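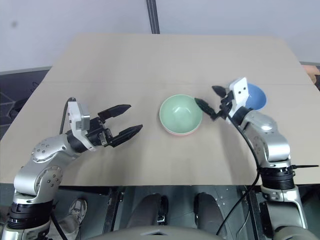
Bowls on the sand-colored bench board. Green sitting in the pink, blue off to the right.

2020-08-24

Started on the bowls. Theophilus wants the nesting problem settled before the Drevanden order gets cut into the fall schedule, so the rest of the week is mostly this.

Background for anyone reading later: the Merier set is three bowls in one size, one color each, sold as a stack. We got two complaints in February that the bowls stick together in the cupboard and have to be twisted apart. Lacey found the old drawing and the foot ring is narrower than what Cassim molds now. The wall angle was never changed to go with it. That may be the whole story or it may be nothing.

Weighed the green, the pink and the blue on the small scale. All three came out at 100 g on the nose, which I don't fully trust. The small scale rounds in a funny way near the hundreds. Redo on the good scale when Ok-hee is finished with it.

Stacking order. Did green in pink first, then pink in green, then each of those with the blue. Pushed down by hand, flat palm, no twisting. What I noticed:

Green in pink goes down a long way. From above you only get a sliver of the pink rim on one side, the green covers everything else. So it isn't sitting centered, and once it's down it stays off center unless you lift and reseat it.

Pink in green sits higher and rocks a bit.

Blue in either one is fine. Blue out of either one is also fine. The blue has the lighter rim and I wonder if the rim step adds a little thickness there and stops it from dropping as far. Need calipers on that, not eyes.

Glossy inside is a nuisance under the bench light. There is a bright spot near the middle of the green one and I lost some time trying to decide whether it was a sink mark or a reflection. Moved the lamp and the spot moved. Reflection.

Edem came by and asked if we had tried it with a film of water between them, the way they'd be if somebody put them away straight from the rack. We haven't. He thinks the suction is worse than the wedging. Could well be, the complaint letters both mention the dish rack. Plan is a spoonful of water in the lower bowl, seat the upper one, leave it an hour, then pull with the spring gauge and write down the peak. Same again dry. Five pulls each way so we have something to average.

The gauge is the Direck one and it reads low, see Amerley's note taped inside the lid. Add her correction before putting anything in the sheet. I forgot last time and had to redo a page.

Parts: shelf count is 428 bowls from the old tool and 551 from the new one, mixed colors. Please don't pull from the old-tool boxes for display or for lunch. I know who has been eating soup out of a blue one. If the old-tool bowls turn out to stack cleanly then that's our reference and I want them unscratched.

The bench board itself has a seam running across it. A bowl set on the seam may not be sitting level, so for the rocking test stay on the near part of the board, well clear of it. I'll put tape down.

Lacey's idea, writing it here so it doesn't get lost — three small ribs on the outside of the foot, so the upper bowl rests on the ribs and air can get in. Cheap on the tool, she says, maybe half a day. It would show in the stack but not when a bowl is on the table. Theophilus will hate the look of it. Ask anyway.

To do
Reweigh all three, good scale
Calipers on rims, blue first
Wet and dry pulls, five each
Ask Cassim when the foot ring changed and who signed it off
Tape on the board
Find the lid for the Direck case, it's not on the shelf with the gauge — Amerley had it last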